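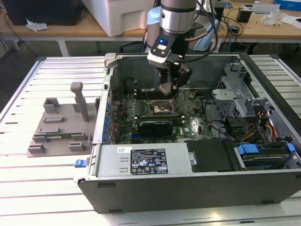

Ozan Akgül objected to our first coding scheme on the grounds that it treated every opened computer as a box of separate parts, when anyone who has emptied a few of them knows that the cables decide the order of work. He asked that the wiring be recorded before anything else. We accepted the point and recoded the material from the start, and the results in this section use the revised scheme.

Figure 3. Desktop tower on its side with the side panel removed, interior facing up. The drive cage is at right, with the power wires beside it.

4.2 Layout of the case and order of removal

The towers in the study came from the Tedberg collection point, where office machines are held before they are sold, refurbished or broken up for parts. We examined 173 of them. Each was laid on its side on a worktable so that the motherboard faced up, and the side panel was taken off before coding began. The position in Figure 3 is the standard one. It gives the best access to the processor socket and the memory slots, and it keeps the weight of the graphics card from pulling on its slot while the other parts are being freed.

For each tower we recorded the parts present, how each part was held, and which parts had to be moved before another could be reached. We call the last of these a blocking relation. A graphics card blocks a connector if the connector can't be gripped and pulled with the card in place. A bundle of wires blocks a drive if the drive can't be drawn out of its cage without bending the bundle aside. Wires that only touched a part without hindering it weren't counted.

Three kinds of holding were kept apart: screws, latches and friction. Latches were further divided by whether they could be opened with one hand. Colored plastic latches on drives and drive cages were coded as latches even when a screw had been added as well, with the screw entered on its own line. In Figure 3 the drive near the lower right corner has two blue latches of this kind. Metal clips on the chassis were coded in the same way, whatever their color or size.

Wiring was the most common source of blocking. In all but 31 of the towers, at least one part could not be taken out until a power cable had been unplugged or moved. The drive cage was the usual trouble spot. Cases tend to route the power wires down the side of the cage, and in the smaller cases there is little room left for a hand between the wires and the case wall. Where an earlier owner had tied the wires together, the tie had to be cut first, and we entered this as a separate step.

The graphics card came second. A long card lying across the lower part of the board can cover several connectors, and on some boards it also covers the catch that releases the card itself. The coders disagreed more often about this catch than about any other item. Part of the disagreement came from the wording of the coding sheet, which said "reachable" without saying with what. The sheet was changed to read "reachable with a finger or a flat plastic tool," and the towers already coded were checked again.

The processor was rarely blocked once the cooler was off. We coded the cooler and the processor separately, as some towers arrived with the cooler already taken away. A missing cooler was entered as absent and not as removed. Memory modules were the easiest parts to free and were blocked in only 9 towers, always by a cable lying across the slots or by an oversized cooler.

Power supplies were coded last. The label on the supply was used only to confirm the part type. Many labels sat on the face turned toward the case wall, and we didn't take a supply out just to read one. This leaves a gap in the records that should be kept in mind when supplies are compared in Section 5.

Two limits apply to the results above. All of the towers came from one collection point, and office machines bought in bulk tend to share a case design, so the share of latched drives may be higher than it would be among home computers. We also left out 4 further towers whose side panels were too bent to be taken off without tools. Alper Dağdelen coded the second pass alone, from the revised sheet, and had not seen the entries from the first. Items on which the two passes still differed are marked with an asterisk in Table 2.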